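Pearce two-tier shelf, small – review

Bought two of these in June for the craft room. 36 dollars for the pair on the Canwood site, shipping extra. Went back and forth between this and the Gultisham one, which is nicer but 39 each. No thanks.

Assembly. Easy enough. Instructions are one sheet, tiny print, step four has the drawing upside down. Didnt need any tools in the end. My sister-in-law Viera did hers without looking at the sheet at all and got the top tier on backwards, so maybe look at the sheet.
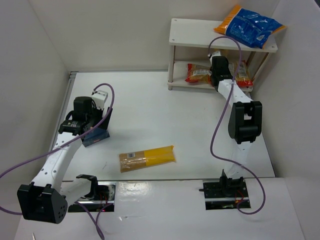 Been using it every day since. Yarn on the bottom, thread and scissors on top. Holds more than I expected – I had a sewing machine manual, two tins and a jar of buttons up there for weeks and no sag. Wobbles a little if you bump it. Felt pads fixed most of that.

Cons: marks easily. Blue pen does not come off, tried everyting. The lip on the top tier is too low, so spools roll off. Wish they sold a taller version, the gap between tiers is tight for anything bigger than a mug.

Would buy again at that price. Not at full price. Four stars.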